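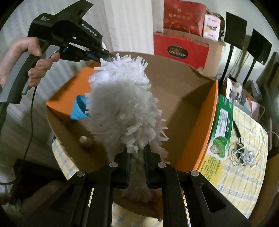 Relenis es una modificación gratuita para videojuegos de construcción por bloques que añade un sistema de almacenes conectados entre sí, de manera que el jugador puede guardar sus materiales en un punto del mapa y recogerlos en otro muy distante sin tener que cargar con ellos durante el viaje. Fue escrita en su mayor parte por la programadora Stanisława Szewczyk y se distribuye desde el repositorio comunitario Plaltulside, donde conserva todavía su página original, con el registro completo de cambios y una sección de comentarios bastante animada.

Origen y desarrollo

El proyecto nació como un añadido pequeño para Mirzaei, un servidor de supervivencia cuyos habitantes habían construido sus pueblos muy lejos unos de otros. Quien haya jugado en un mundo así conoce bien la situación: las minas quedan en un extremo, los campos de cultivo en el otro, y entre ambos hay una caminata larga en la que suele anochecer. Szewczyk preparó primero un cofre compartido muy sencillo, sin interfaz propia, que solo admitía piedra y madera. Gustó tanto entre los vecinos del servidor (que enseguida empezaron a pedir sitio para el trigo, para las herramientas y hasta para los peces) que la autora decidió rehacerlo desde el principio y publicarlo aparte.

La primera edición pública tenía fama de caprichosa. Si dos personas abrían el mismo almacén a la vez, los objetos podían duplicarse, y hubo quien llenó sótanos enteros de lingotes antes de que se corrigiera el fallo. La versión 2 sustituyó el antiguo método de guardado por un registro de movimientos, más lento al arrancar el mundo pero mucho más fiable, y es la base de todas las posteriores.

Funcionamiento

El elemento central es el nodo, un bloque que se fabrica en la mesa de trabajo corriente y que se coloca pegado a cualquier cofre. Al darle un nombre, el cofre pasa a formar parte de una red. Todos los nodos que llevan el mismo nombre comparten contenido, y el jugador puede crear tantas redes como quiera, con la única condición de que cada una tenga al menos un nodo en una zona que haya visitado en persona.

Cada red admite 2,048 pilas de objetos. Cuando se alcanza ese límite, el nodo emite un sonido grave y rechaza lo que se intente depositar, sin destruirlo. El alcance entre dos nodos es de 1,066 bloques; para distancias mayores hace falta intercalar un repetidor, que consume una pequeña cantidad de carbón por cada envío. El catálogo interno reconoce 762 tipos de objeto y los reparte en categorías que se pueden renombrar, algo que agradecen mucho los jugadores ordenados - y también, todo hay que decirlo, los que no lo son tanto y necesitan un buscador para encontrar su propio pico.

Instalación

Relenis requiere el cargador Trenov, que debe instalarse antes y abrirse una vez para que genere sus carpetas. Después se descarga el archivo correspondiente a la edición del juego, se copia en la carpeta de modificaciones y se reinicia el programa. En partidas con varios jugadores tanto el servidor como los participantes han de tener la misma versión; de lo contrario, la conexión se rechaza con un mensaje que indica cuál de las dos partes está desactualizada. La documentación aconseja guardar una copia del mundo antes de añadir la modificación a una partida ya empezada, y lo repite con cierta insistencia en cada página.

Recepción

Entre los usuarios de Plaltulside la acogida ha sido cariñosa, aunque no unánime. Se suele elogiar lo bien que los nodos encajan con el resto del juego, pues tienen un aspecto discreto y una receta asequible desde los primeros días. La objeción más frecuente es la contraria, que lo pone todo demasiado fácil, y en la página del proyecto la discusión vuelve cada cierto tiempo.

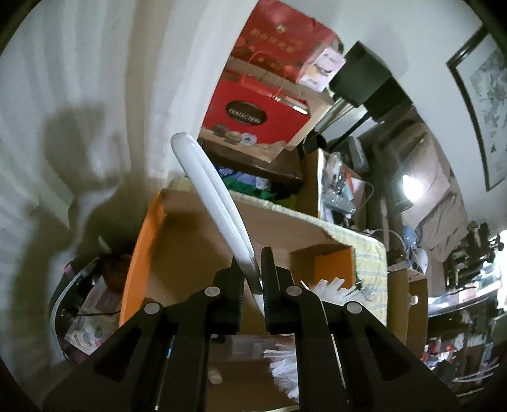 Szewczyk respondió en esa misma página que los viajes seguían teniendo sentido, puesto que cada nodo debía colocarse a mano, y que a quien echara de menos las caravanas le bastaba con reducir el alcance en el archivo de configuración. Añadió que ella misma jugaba con el valor más bajo.

A raíz de aquel intercambio se incorporó un modo llamado «de arriero», en el que los envíos tardan en llegar un tiempo proporcional a la distancia y pueden perderse si el nodo de destino es retirado antes de la entrega. Viene desactivado por defecto.

Compatibilidad

La edición publicada en abril de 2025 funciona con la mayoría de las modificaciones que añaden cofres o barriles, siempre que estos respeten el tamaño habitual de las pilas. Se conocen conflictos con las que alteran el inventario del jugador, y en esos casos conviene desactivar el catálogo y usar los nodos con su ventana simple. Los mundos creados antes de la versión 2 se convierten al abrirlos, proceso que no puede deshacerse.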